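Kerneck 2 review: setting up our arm on screen first

Posted Friday, May 29, 2026 by Sumaiya Talukder

I look after one robot arm. One! It lives in the sample room at Javia, it moves cups and small containers from one spot to another so we can check how they handle, and when it stops working people come and stand at my desk until it starts again. So I'm reviewing Kerneck 2 as a person with one machine and not much patience, and if you run a whole line of them you may want a different review.

Kerneck is a desktop program for planning and rehearsing an arm job in a rendered room before you let the real thing move. You pick your arm, bolt on a gripper, drop in a table and whatever the gripper has to grab, and teach it points. We pay $40 a month for the single-cell license. I'd been using the free viewer that came with our controller, and that one draws everything as gray boxes on a gray floor, so almost anything was going to feel like a vacation.

Installing it took me 20 minutes, most of that the download. Getting our arm to match took the rest of the day (my fault, partly). The program wants your tool center point, meaning the exact spot between the fingertips that the arm should think of as its hand, and I typed in the number from our setup sheet. The sheet was old. We'd swapped fingertips in November and never wrote down the new length, so my pretend gripper was a bit shorter than my real one. Kerneck can't know that! Measure your gripper again before you start, with calipers, off the flange face. Then write it on the sheet, please, for the next person.

Once that was sorted I built the cup job. There are starter rooms to choose from, some of them plain workshop floors and some surprisingly fancy, and I went with the one with teal walls and star-patterned tile because I was going to be staring at it all week. The table is a glossy dark brown thing with a raised border running around the top. Our bench looks nothing like it, but height is all the arm cares about, and you can change that in the table settings. 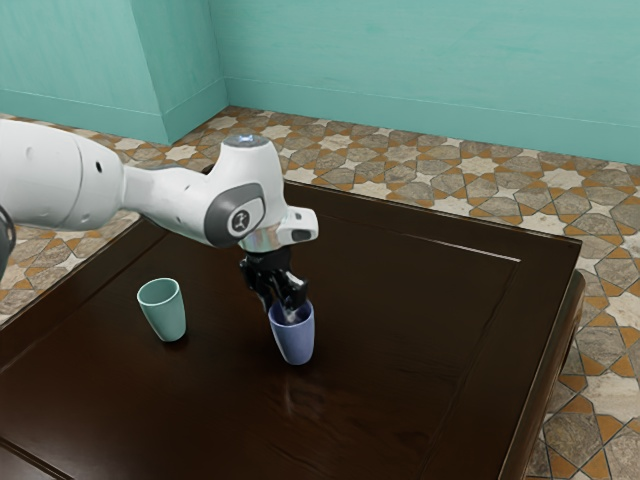
Two-cup job in the teal room, with the fingers down inside the blue-lavender cup and the mint green one standing to the left.

Reaching down inside the mouth of a cup is the move I care about most, and it's where Kerneck earns its money. You can orbit the view and get right in close to the rim, which I can't do in real life without sticking my head inside the guarding. I taught an approach point straight above the cup, then a slow drop, then the grip. The collision check flags any place where the fingers would clip the rim on the way in, and it caught two of my first tries. Step through the drop one increment at a time and you can see exactly which finger is the problem.

The wrist tools are good too. There's a slider for each joint and a little warning when you get close to a limit. Our arm has 581 hours on it since its last service and I'm trying to be kind to the wrist, so I spent a happy hour finding a path with less twisting in it. Shafiq Wickramasinghe, who does our servicing, liked that you can export the joint ranges for a job and staple them to the maintenance log.

Now the grumbles. The grip force model is too forgiving. Our real cups are thin and they flex, and there's no setting for that, so I still do the final force by hand, starting low and creeping up. The undo button only goes back through taught points and ignores anything you did to the room, so if you nudge the table by accident, you're nudging it back by eye. And the manual! It explains frames and offsets as if you'd known about them since birth. I learned more from one forum post by Tharushi Weerasinghe than from the whole calibration chapter.

I also tried Samir for a couple of weeks. It's quicker to learn and has a nicer parts library, but the collision check costs extra and it wouldn't load our gripper file.

Would I renew? Yes, and I already have. If you do get it, turn on autosave under Preferences, then Project. It's off by default and I lost a whole morning's points that way.

Four stars out of five.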